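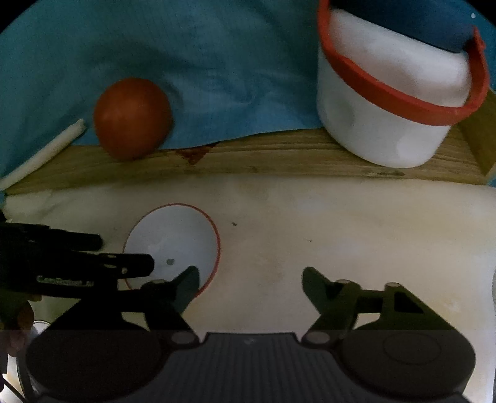 9 May 2026. Still not convinced by the retiming result. Ebuka's claim is that if you stretch the hand-held demos so the last bit of the approach takes longer, the policy gets better at closing on the object. Fine, maybe. But look at what we're asking it to close on. The plate is white with a thin red rim, the table under it is pale cream with smudges all over, and from the wrist view the left finger hides the lower part of the plate just when you'd want to see that edge. The tomato-looking ball against the blue cloth is a much easier target and I'd bet most of the gain comes from tasks like that one. He pooled them. I'd like them split before anyone writes a number down.

What we ran: 19 rollouts with the retimed policy, same with the plain one, starting positions off Tobiloba's sheet. Retimed came out ahead by 5 successes. Sounds good until you read the log and see that 2 of those were scored by Ebuka as "would have held". Would have held isn't a category. I took them out, so we're at 3, and I don't think 3 means much at this sample size.

Other thing bugging me. The retimed runs were all done before lunch and the plain ones all after. The light in that room changes a lot once the sun gets round to the big window. Abenezer says the colour augmentation covers it. He may be right, but I've never seen him test it, and neither has he when I pressed him.

Also checked whether slowing the approach just gives the controller more time to settle, with no learning involved. Took the plain policy and capped the speed near contact. Only got 6 runs in before Osaze needed the bench. They looked a lot like the retimed ones to me. Not enough to say so in the meeting, but enough that I want the capped version in the comparison as a proper third arm.

The Driso export is dropping timestamps again, so the finger width lags the video in some episodes. If the labels are late then stretching the end would partly hide it, and that would be a very boring explanation for the whole effect. Ladi is going to re-export the raw files and line them up by hand.

To do: interleave the conditions, hide the policy name from whoever scores, plate and ball reported separately. Ebuka wants this in the July draft. I've told him not until the capped runs are in.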